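The bed is the desk: an afternoon with Lindalva Vieira

I had been told to bring socks. Lindalva Vieira doesn't allow shoes past her front door, and she doesn't much like bare feet either, so there I was at two in the afternoon in November, in my thickest gray pair, following her down the hallway to talk about bedspreads.

I first came across Lindalva through the little newsletter she writes for Prenow, the fabric shop where she worked the cutting counter for years. She answers readers' questions about washing, mending and folding, and she answers them the way my aunt would, with a lot of opinion and very few measurements. I wanted to know how someone like that keeps her own bedroom. "Normally," she said, and laughed. "I keep it like a person who lives in it!"

She does live in it. The laptop was up against the pillows, dark gray with its lid poking out behind a white flowered one, and she made no move to put it away. "I write there. I pay the bills there. I had a desk, a nice one from Pratier, and all it ever held was ironing, so I gave it to my nephew in 2000 and I haven't missed it." (I did the math on that later. She has been working in bed for longer than I've been working, period.)

What I couldn't stop looking at was the bedspread. It's cream, quilted, and covered in hearts – orange ones with stripes, a brown one, a pink one, a light blue one that is only an outline, and a big beige one right across the middle. I said it was cheerful. She gave me a look. "Cheerful, yes. Also it forgives. You put a plain white cover on a bed that people sit on and you'll spend your life with a cloth in your hand. With this, a little crumb, a little thread, who sees it?"

She paid 51 dollars for it at a closing sale, and she remembers the price because she had 30 in her purse and had to go back to the car for the rest. "My sister was holding one end of it so no other lady would take it. I was running, in sandals!"

I asked whether the pillows were meant to match. There's the white one with flowers in orange, beige, brown and green, and next to it an orange-red patterned cloth with tiny purple flowers, thrown over another pillow and hanging down at the side. "They match because they're all mine," she said. Then she thought about it some more and decided there was a rule after all. "One color has to go through everything. Here it's the orange. If the orange is in all of them, you can do what you want with the rest."
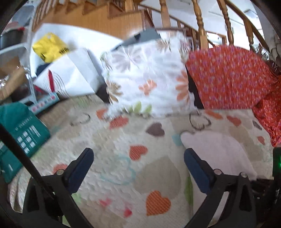 On towels, and where to fold them

Every folding guide I've ever read sends you to a table. Lindalva folds on the bed and thinks the rest of us are making trouble for ourselves. "A table is hard and it's never big enough. On the bed I can lay the towel out flat, the whole thing, and I can see what it's doing."

The one she had out was a pale pinkish white, very fluffy, and it already had one edge trying to curl up on the right. She says that's the part people fight with. Her advice is to leave the curl alone until the end. Smooth from the middle out with your open hand, bring the long sides in, and by then the edge has usually given up. "If it hasn't, give it a good snap. You hold two corners and you snap it like you're mad at it."

She is less relaxed about lint. I pointed at a few dark specks on the towel and she sighed. "That's the story of every light towel in the world. You wash it once with something dark, one time, because you're in a hurry." Her fix is to wash the light towels by themselves, no softener, and shake each one out before it goes on the line. She has tried the lint rollers from Falcão and says they're fine for a coat and hopeless on terry. "It just pets the towel. The towel enjoys it."

I asked about storage baskets next, the canvas Atix kind that everyone seems to own, and got nowhere. She doesn't want to talk about baskets. She wants to talk about shelves being too deep, and she did, for quite a while, and I've left most of it out because it needed hand gestures. The short version is that if you can't reach the towel at the back, you'll only ever use the two in front, and those will wear out while the others get old in the dark.

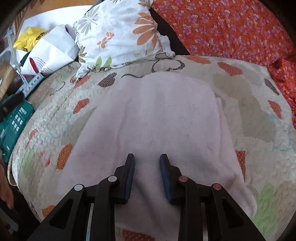
HOME & LINENS

Before I left I asked how often she washes the bedspread itself. Once a month, she said, and more when her grandchildren have been over. There was a toy phone lying along the edge of the bed, teal and plush with square white buttons, so I figured it might be one of those months.

"Cold water, and don't stuff the machine," she said. "It's quilted, it's thirsty, it needs space. And dry it flat if you can, or over two lines, so it isn't hanging from one fold." She doesn't iron it. She was almost offended by the question. "The bumps are the good part. Why would I flatten the bumps?"

I went home and pulled my own plain white cover off the bed. My sister says she has a striped one I can borrow, and I'm picking it up after work.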